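Revue > Sciences du sport > Football des jeunes > Article

4. Préparer un tournoi quand on ne se voit presque jamais : le regroupement des moins de 17 ans

4.1. Le calendrier et ses contraintes

Revenons maintenant, comme nous l'avions promis au lecteur à la fin de la section précédente, sur ce qui nous a le plus occupées pendant ces mois passés au bord du terrain : la manière dont une sélection de jeunes footballeuses se prépare à un tournoi qualificatif lorsque les joueuses vivent loin les unes des autres, vont au lycée, passent des examens et ne disposent, pour apprendre à jouer ensemble, que de quelques fins d'après-midi arrachées à l'emploi du temps. La sélection de Gridville, qui nous a ouvert ses portes avec une générosité dont nous lui restons très reconnaissantes, avait prévu neuf regroupements avant le tournoi. Huit ont eu lieu, le dernier de février ayant été annulé à cause d'un terrain gelé (et nous avons encore en mémoire la mine des gardiennes, arrivées les premières, comme toujours !).

Kusum Tomar, l'entraîneuse principale, avait bâti son programme autour d'une idée assez simple, qu'elle exposait volontiers à qui voulait bien l'écouter : mieux vaut peu de principes de jeu, mais partagés par toutes, qu'un grand cahier tactique que les joueuses oublient entre deux stages. Elle en avait retenu cinq, dont trois concernaient la récupération du ballon. Son adjointe, Tuulikki Koskela, chargée de la préparation physique, aurait souhaité pour sa part un travail d'endurance plus soutenu dès le début, et les discussions entre les deux femmes, toujours cordiales, parfois fort longues, constituent l'une des sources les plus riches de notre corpus. On y voit se négocier, séance après séance, la place du ballon dans l'effort, et l'on comprend que le programme écrit n'est jamais qu'un point de départ.

Entre les regroupements, chaque joueuse suivait chez elle un plan individuel et tenait un carnet, que nous avons choisi de conserver sur papier. Les carnets sont inégaux, il faut bien le reconnaître. Certaines jeunes filles y consignent scrupuleusement leurs heures de sommeil et la pénibilité ressentie de l'effort, d'autres se contentent d'un mot ou d'un dessin, et l'une des défenseures centrales a rempli des pages entières sur la peur de ne pas être retenue. Nous n'avions pas prévu de grille pour ce type d'écrits ; nous en avons construit une après coup, avec l'aide de Mawar Gunawan, à qui nous devons la catégorie que nous avons appelée « attente de la liste ».

Figure 3
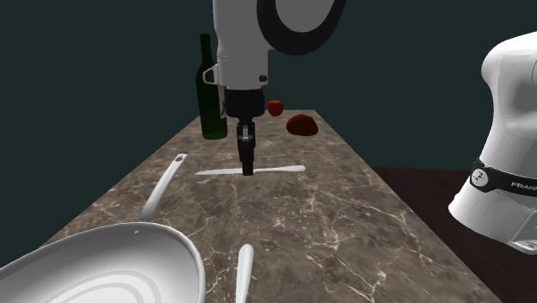

Cette attente pèse lourd dans la période qui précède le tournoi. À mesure que la date de la sélection définitive approche, les notes de fatigue augmentent chez les joueuses qui se disent incertaines de leur place, y compris pendant les semaines où la charge d'entraînement diminue. Nous nous garderons d'en tirer une loi générale, notre effectif étant modeste et les situations familiales fort diverses, mais la tendance est assez régulière pour que l'encadrement s'en soit ému. Kusum Tomar a d'ailleurs décidé, après le cinquième regroupement, de recevoir chaque joueuse en entretien, seule à seule, pour lui dire franchement où elle en était.

4.2. Les matchs amicaux

Deux rencontres amicales ont été disputées contre l'équipe de Fludatton, la première perdue, la seconde gagnée sur le même terrain. On pourrait croire que le résultat a compté dans la confiance du groupe ; les entretiens menés par Margaux Caron suggèrent plutôt que les joueuses retiennent surtout le voyage, les chants dans le car et le repas pris en commun. L'une d'elles, milieu de terrain, nous l'a dit joliment : « Avant Fludatton, je connaissais leurs numéros. Après, je connaissais leurs prénoms. » Les entraîneuses, elles, gardent de la première rencontre le souvenir moins tendre d'un bloc défensif beaucoup trop étiré, corrigé ensuite au prix de douze séquences vidéo commentées en salle.

Il nous reste à dire un mot des absences, sujet délicat que nous reprendrons plus en détail dans la section 5. Elles tiennent pour l'essentiel aux examens et aux transports, très rarement au découragement, et les clubs d'origine ont fait preuve, dans l'ensemble, d'une belle souplesse.

Articles liés
- Vandana Sengar : Le carnet d'entraînement comme récit de soi chez les jeunes gardiennes
- Margaux Caron : Voyager en équipe, une ethnographie du car
- Tournois de jeunes et calendrier scolaire : le cas de Gridville
- Mawar Gunawan : Coder l'incertitude dans les écrits de sportives
- Récupération haute et fatigue perçue en football féminin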